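Home Robots | Products & Services

Draditz sells its hand-held grippers in pairs, one for each hand, and the pitch is simple. You do a chore with the tools, the tools record it, and a robot arm learns from the recording. The company's new household package adds a service on top. Customers send in a list of chores, and Draditz sends people into furnished homes to do them.

We spent a Friday with the bedroom part of the package in Mekidville. The work is folding, rolling and stacking – clothes, blankets, pillowcases – on an ordinary bed with ordinary bedding. A typical order covers 60 hours of recording, and the client gets the files in batches, with the first one due after 31 days.

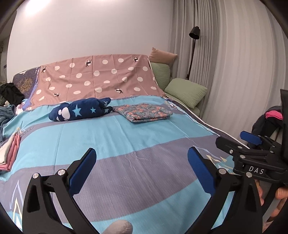
Soft goods are where most home robots still struggle. A blanket has no fixed shape, and a printed one can confuse software that looks for edges. Wallner, which builds a two-armed laundry robot, bought the service after its own staff fell behind on recording. The firm says its order came to 1722 separate folds.

The grippers themselves are easy to pick up. Each has two fingers with blue pads on the inner faces, and a lever works the grip. Thin cotton takes practice. Our first few tries at a pillowcase were slow, and wrists get tired after nearly 2 hours.

Jondar offers a similar service but records only in its own studio. Draditz charges more for real homes, and for laundry the extra cost looks fair. Kitchens and bathrooms join the package in October.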